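Review: the Akolgo preparation arm at the Ulthorpe staff kitchen

Ulthorpe introduced the Akolgo arm in January to take over the setting out of fruit and boards before the lunch service. The unit was supplied by Rokport and replaces a task that three members of the kitchen team had shared in turn. The present review considers the equipment itself and its effect on those who work beside it.

Installation took 37 minutes, including the safety check. The controls are clear, and the manual is written in plain language. Handling is steady, though slow. Picture boards with a grey border, such as the one with the cartoon figure, are used alongside plain ones, and staff were concerned that printed surfaces would confuse the system. Over 229 trial runs, the print made no difference to the result.

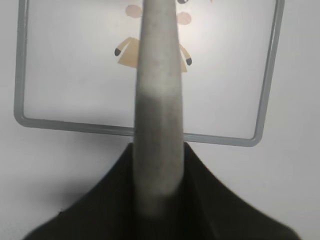
Suslow wrote in response to the draft that speed was the wrong thing to measure, and that the real change was having to stay within reach of the arm all morning in case it stopped. The early shift used to finish the boards and move on to the ovens. Now one person waits.

The point is accepted. During the trial the arm stopped often enough that a colleague had to remain close by, and this time was not allowed for in the rota. Rokport has since supplied an audible alert, which permits staff to work elsewhere in the kitchen. Lifting and reaching have been reduced, and two colleagues with wrist complaints have asked to remain on the new arrangement. Others miss the quiet start to the day - a matter the purchase plan did not consider.

Cleaning falls to the late shift and should be entered in the rota as a task in its own right. Training was adequate for daily use but did not cover faults.
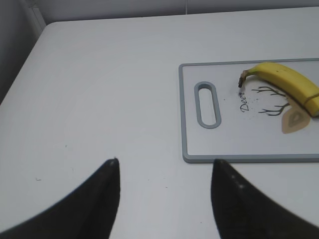
The preparation table, with a banana on the "Deer" board.

The Akolgo arm is recommended for kitchens with a fixed menu and a clear table. It is less suited to sites where the layout changes from day to day. Rating: 3 out of 5, to be reviewed once the fault training has been delivered.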